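How Cloth Gets Its Color

Look at the clothes you are wearing. Each piece has a color, and that color had to be put there. Cotton grows white or cream. Wool comes off the sheep in white, gray, brown or black. Silk is usually pale yellow when it is first unwound. To get a bright blue or a strong green, people use dye.

What is a dye?

A dye is a substance that colors a material and stays attached to it. This makes it different from paint. Paint forms a layer on top of a surface. If you scratch a painted fence, the paint comes off and the wood shows underneath. A dye goes into the threads. If you cut a dyed thread and look at the end, the color usually goes all the way through.

Threads are made of fibers. A fiber is a very thin, long strand, thinner than a hair in most cases. Each fiber is made of molecules, which are groups of atoms joined together. Dye molecules are small enough to move between the molecules of the fiber. Once they are inside, they have to be held in place. If nothing holds them, the color washes out.

Fibers hold dye in different ways. Wool holds many dyes well. Cotton is harder to dye with some of the old plant dyes. Polyester, a plastic fiber, takes dye only when it is made very hot, often under pressure.

Where did dyes come from in the past?

For thousands of years all dyes came from nature. Most came from plants, and a few came from insects, shellfish and lichens.

Blue came from indigo and woad. Both are plants with green leaves, and the blue appears only after the leaves have been soaked and the liquid has been mixed with air.

Yellow came from weld, onion skins and many other plants. Yellow is one of the easiest colors to get from a plant and one of the quickest to fade.

Red came from the root of a plant called madder. The plant has to grow for about three years before its roots hold enough color. Red also came from cochineal, a small insect that lives on cactus plants. The insects were dried and ground to a powder.

Green was often made in two steps. The cloth was dyed yellow and then blue, or blue and then yellow.

The work of a dye town

Zollholm was a river town where most families worked with wool. In its busiest year the town had 136 dye vats. A vat is a large tub for holding liquid. The dyers needed a lot of water, so the vats stood in rows next to the river. Wool was washed upstream, where the water was clean, and rinsed downstream, where the color did no harm to the next batch.

The dye house records list each batch by weight and color. One page from October lists 748 pounds of wool, most of it dyed with madder. The dyers added alum to the water before the madder. Alum is a mineral salt. It sticks to the fiber and also to the dye, so it works as a link between the two. A substance that does this job is called a mordant.

A mordant can also change the color. Madder with alum gives red. Madder with iron gives purple or brown. The root is the same in both cases.

Why does cloth look red?

White light is a mixture of all the colors. When it falls on cloth, the dye takes in some of the colors and the rest bounce off. The light that bounces off is what reaches your eye. A red dye takes in most of the blue and green light. Mainly red light is left.
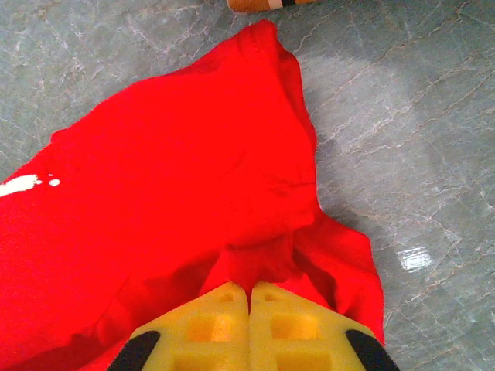

Red cloth, loosely folded. The shadows in the folds are a deeper red and maroon.

A garment dyed in a single color seldom looks the same all over. Less light gets into a fold, so less red light comes back out. The dye has not changed. Artists know this and mix a darker paint for folds.

The kind of light matters too. A blue coat may look nearly black under an orange street lamp, which gives off very little blue light. The coat has almost nothing to send back.

Dyes made in factories

In the 1850s a purple dye was made from coal tar, a thick black liquid left over when coal is heated. Chemists soon learned to make other colors in the same way. These are called synthetic dyes. They cost less than plant dyes, and one batch matches the next much more closely.

A modern dye works follows a recipe for each color. The Kombo mill uses 504 recipes, and each one states the weight of dye, the amount of salt, the temperature of the water and the time in the machine. A change of a few degrees can give a different shade. Mill workers test a small piece of cloth first. They compare it with a sample under a lamp that copies daylight. Then they dye the full roll.

One large machine at the mill holds some 4,000 gallons of water. Dyeing uses a great deal of water, and the used water has to be cleaned before it goes back to a river. Cleaning it takes out leftover dye, salt and bits of fiber.

Why do colors fade?

Colors fade for three main reasons.

Sunlight carries energy. Over time it breaks dye molecules apart, and the broken pieces no longer take in light in the same way. Curtains often fade on the side that faces the window.

Washing pulls out dye that was never firmly held. New clothes in dark or strong colors lose the most in the first few washes. Cold water pulls out less dye than hot water.

Rubbing wears away the outer part of the fiber. Jeans fade first at the knees because of this, and also because the indigo in them sits near the outside of the thread. The middle of the thread is often still white.

Dye testers use the word "fast" for a color that does not fade easily. A fast color is one that holds firmly.

Try it: onion skin dye

Ask an adult to help with the stove.

You need the dry outer skins of six yellow onions, an old pot, water, a strainer and a piece of white wool yarn.

Put the skins in the pot and cover them with water. Simmer for 30 minutes. Strain out the skins and let the liquid cool until it is warm. Wet the yarn with warm water and put it in the pot. Heat gently for another 30 minutes without stirring hard, then let everything cool. Rinse the yarn until the water runs clear.

Cut the yarn in two. Leave one piece on a sunny windowsill and keep the other in a closed drawer. Compare them after a month.

Words to know

Alum: a mineral salt used to help dye stick to fiber.
Fast: not likely to fade or wash out.
Fiber: a thin strand from which thread is made.
Mordant: a substance that links a dye to a fiber.
Synthetic: made by people using chemistry.
Vat: a large tub for liquid.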